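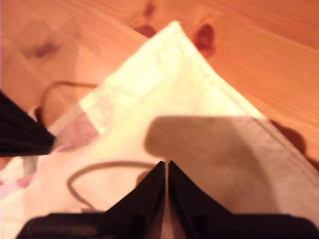 By the end of my second week I'd stopped saying good morning to it, and I felt kind of bad about that.

Brennan Linen sent a memo in February. Forkance was putting arms on the folding tables, everybody would keep their hours, and there'd be a lunch (sandwiches, pretty good ones). I'd been folding at Brennan since before the Trumel hotel account, so I figured I'd be the last to get moved. I was the first! They gave me a stool, a tablet and a new title, which was cell lead, and 50 cents more an hour.

So now I watch. The arm goes down, it pinches, and if it gets two pieces at once the tablet chirps and I have to pick a reason from the list. There's no reason on the list for "towel and rag together," so I put "other." I put "other" all day long.

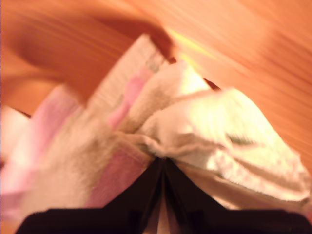
The guy from Forkance told me my others were the most useful data in the building. I told my sister that on the phone and she laughed so hard she had to put me on hold, and she was calling from her kitchen!

What I miss is the talking. Six of us used to fold across from each other and you could get through a whole divorce in one shift. Now it's me and table four, and the rest are over at the Sosia plant, on carts.

Last night I got home and did my own laundry, a big basket, and I caught myself going slow. Pinch, lift, wait. I was waiting for the chirp. Then I folded the rest the way my mother taught me, in thirds, fast, with the radio up, and when the basket was empty I shook out the top towel and did it again.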